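The Gap Beside the Counter

For 22 years I have rented kitchens, and most of them had the same fault. The counters stopped short of each other. Somewhere between the stove wall and the sink wall there was a slot, too narrow for a cabinet and too wide to ignore, and whoever fitted the room had gone home and left it that way.

The trade has an answer to this, a filler strip. Faklow sells one, Bai sells one in 3 widths, and the fitter who did my sister's place in Devbridge charged her extra for something of the kind. You push it in, run a bead of sealant down each side and the counter looks like one piece. I think this is usually a mistake, and I say so as someone who has paid for it twice.
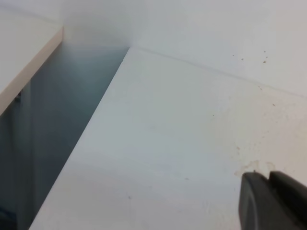 A slot between two counters is storage, if you let it be. Baking sheets, cutting boards, a folding step and the tray you use at Thanksgiving are all flat and tall, and no ordinary cabinet holds them well. They want to stand on edge. A deep, dark opening between two pale tops, with the wall closing off the back, is the right shape for that — you slide a board in and pull it out again with one hand. Cover it with a strip and the same boards end up stacked in the oven, where you have to take them all out before you can bake anything.

The case against is crumbs, and it's a fair one. Whatever you wipe off the counter goes down the side. I keep a long brush for it and do the job every month or so. It takes 10 minutes, less if you haven't been chopping parsley.

Last July I asked Mirkomport to price a full replacement, one slab from wall to wall. They wanted 2,188 dollars before removal of the old tops. I'd have had a nice straight counter and nowhere to put the boards, so I said no and bought a cheap wire rack to stand in the opening.

If you have small children, block the slot off until they are older. Everyone else should live with it for a season before calling a fitter.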